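Mesell Fleece-Lined Crewneck Sweater

If you have ever stood in a drafty kitchen at six in the morning waiting for the coffee and wishing you had gone back for a second layer, this is the sweater we had in mind for you. The Mesell crewneck is a plain long-sleeved pullover with a warm, fuzzy lining, cut roomy enough to wear over a T-shirt and soft enough that plenty of our customers end up sleeping in it (we do too, on the cold nights).

We started carrying it last December after Nandini Rodrigues, who does our ordering, wore a sample home and was very slow about bringing it back. The first batch was 85 sweaters and they went quickly, so this time we asked for 200 – and added the longer body that so many of you wrote in about.

Details
Neck: round, with a narrow rib in matching color
Lining: fuzzy fleece
Sleeves: long, set in at the shoulder
Colors: burgundy, moss, oatmeal
Care: cool wash, inside out, dry flat

A word on drying, if you'll bear with us. Press the water out in a towel, then spread the sweater on a rack and pull the sleeves straight while it is damp. It takes a good while – the lining holds on to water – but the fleece stays fluffier than it does after a tumble in the dryer.

Please order your usual size. The burgundy leans a little toward magenta in daylight, and we've grown very fond of it. 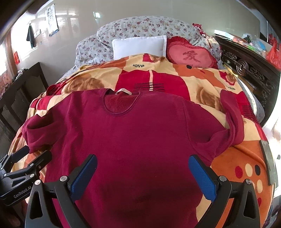
Does the fleece lining shed on the shirt underneath?
A little, for the first couple of wears. Wash it once by itself before you wear it over anything dark and most of the loose fuzz will come away.

Comments

Guido Testa: Bought the moss for my father and he has asked for another. Sleeves are generous, he turns them back once.

Maarja Kairys: Mine took 7 days to arrive but it was packed nicely. Very warm! Any chance of a navy?

Snædís Mogensen: The longer body is so much better, thank you for listening.

Related items
Irkska wool socks
Sinaga flannel pajama pants
Gulomstead brushed cotton robe
Mesell fleece-lined vest

Last updated February 28, 2022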